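Lorka puts jasmine drinks on the shelf for June

I stopped by Lorka yesterday evening for bread and came home with jasmine tea, so I guess the new drinks section is doing its job! 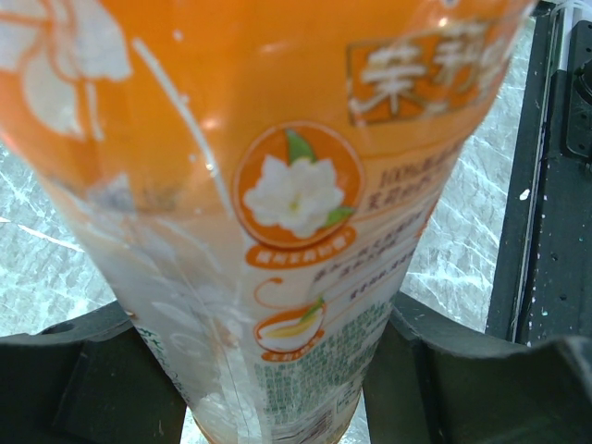

Do you have to drink it cold? Most people do, but Ada Guerra at the counter tells me plenty of her regulars leave theirs out until it's room temperature, when the flower smell comes through more.

The section went in at the back of the store this month, next to the noodles, and it takes up two full shelves. Ada says she started with a single case to see how it would go, and now she has 20 different bottled teas and milk teas (plus a couple of sodas I haven't been brave enough for yet). Jasmine is the one people keep coming back for.

I'm partly in it for the labels, I'll admit. The orange one with the big white flower caught my eye from the end of the aisle – the two large characters near the top, 茉莉, are the word for jasmine, and there's a little round badge with a blossom on it lower down. I can't read the rest, so I asked Ada, and she went through a few of the other bottles with me while a line formed behind us. Sorry, everyone.

Bronwyn Dunstan, who was in that line, told me she pours hers over ice with a slice of lemon. Severyn Kravets, right behind her, thought that was a terrible idea and said so. He likes it plain, straight from the bottle, with something salty on the side. I've tried both now and I'm with Severyn, though the lemon was better than I expected.

Ada is putting out small tasting cups from 4 p.m. through the end of June, with two flavors open at a time. Lorka is on the corner of Long Street, across from the Dirken building, and if the parking lot is full there's usually space around the back.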